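Household Tips: Teaching an Arm to Set the Table

I've been asked more than once whether you can train one of these arms at home, on your own dishes. You can. Whether you should is another matter, and I'd ignore the Hiter brochure, which promises a helper in a weekend. Wanda Ferreira in Pallville recorded 60 runs before hers was worth replaying.

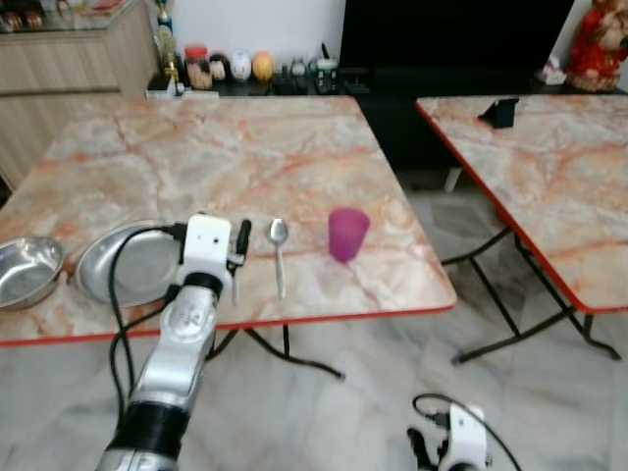

Start with fewer dishes than you think you need. Every extra piece is another thing to put back between runs, and the resetting is what wears you out. A plate, a spoon and a plastic cup on a folding table will keep a beginner busy all evening. Leave the good china in the cupboard.

Mark the start positions with bits of masking tape, then shift them a few centimetres every 33 runs. If you never move anything, the arm learns your table and nothing else. I learned that in October and threw out the lot.
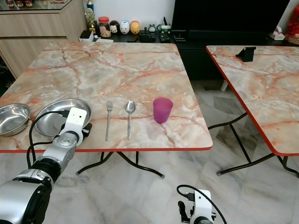

Keep your bad runs in a separate folder and label them the same night. Dorkunix says its software sorts them for you. Mine let through four runs where I'd dropped the fork, so I still check by eye.

Wipe smudges off stainless steel with vinegar and a dry tea towel before recording.
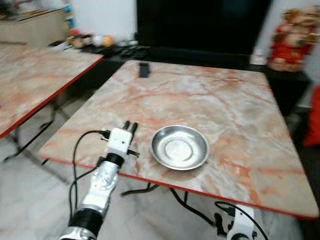 Gripper at the near edge of the table, with the steel bowl to its right.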